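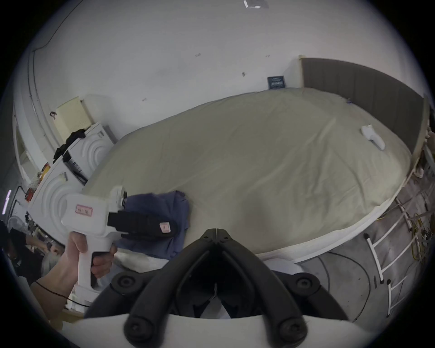
2/ open day at Jomberg, Wednesday, got here late bc the bus. they have a whole bedroom set up, with a real bed, grey headboard and all. you hold a gripper in each hand and fold stuff

3/ trigger under your index finger closes the jaws. sounds easy. is not easy. a navy cloth on a fitted sheet and I kept grabbing the sheet too

4/ the guide says they log 152 folds on a good day. I managed 2. wrists are toast

5/ the grippers are nicer than the ones at Dekcombe last July btw - less wobble in the handle, trigger doesn't stick. still heavy after ten minutes tho

6/ asked how long till an arm does this by itself. got a long anwser about cloth being hard bc it never lands the same way twice. fair. my own laundry agrees

7/ little kid in the group after mine got a corner to corner fold first try. whole room clapped. I am fine

8/ talk next door was packed, 34 chairs and people along the wall. slides way too small, could read maybe half. they said they'd post them

9/ coffee was free, cookies gone by 3 pm. if your going next time book the early slot, the line for the bed is nearly an hour after lunch

10/ ok train. more later if my hands work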